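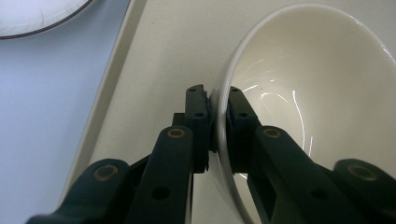 Caderno da oficina, agosto, 9h20

Loiça outra vez. O Myroslav Ostapchuk deixou um bilhete na bancada a dizer que o serviço branco "está quase completo", frase que aqui dentro já serviu para tudo, incluindo um forno sem porta.

Assunto da manhã: a tigela branca vidrada e o tabuleiro creme. A tigela pousada direita não me interessa, qualquer uma fica bem direita. Interessa-me inclinada no tabuleiro, que é como as pessoas a deixam em casa quando têm pressa. Vidrado brilhante contra fundo creme: o branco parece mais frio do que na prateleira. Já tinha desconfiado disto com o lote Grollness e na altura disseram-me que era da lâmpada. Mudou-se a lâmpada. Continua frio.

Bordo. Gosto da curva do lábio, não gosto de como o vidrado se porta nas peças da segunda fornada Evholm. Passar o dedo por todas antes de escrever mais opiniões. Peça de referência: capacidade marcada na ficha, 365 ml. Medi com água até ao ponto em que uma pessoa sensata pararia e deu menos. A ficha deve ter sido preenchida por uma pessoa optimista.

10h45. Lavagem à mão de todo o serviço. Água a 62 graus, segundo o termómetro da copa, que é o mesmo que usamos para o café e merece a confiança correspondente. Detergente do costume. Secar de boca para baixo no pano, não no escorredor metálico, que deixa riscos cinzentos e depois passo a tarde a jurar que são fissuras.

(Riscos cinzentos saem com pasta de bicarbonato. Fissuras não. É assim que as distingo, o método não vai ganhar prémios.)

Tabuleiro: o creme foi escolha do Kettunen, isto é, da caixa que diz Kettunen e que ninguém abria desde a mudança. Fica. O cinzento do Okivberg mostrava cada migalha e fazia a loiça parecer comida de hospital.

14h10. Lixa 3000 com água no pé de uma tigela já condenada, 200 passagens, contadas em voz alta até o Myroslav sair da sala. O pé ficou macio e deixou de arranhar a mesa. Em troca perdi a sensibilidade no polegar. Experimentar num prato antes de propor isto para o lote todo, e propor que seja outra pessoa.

Por fazer:
rever a ficha da capacidade e escrever o valor medido, a lápis
separar as Evholm por fornada, prateleira de baixo
pano novo para secar, este já larga pêlo
devolver o termómetro à copa antes que dêem por falta dele

16h30. Deram por falta dele.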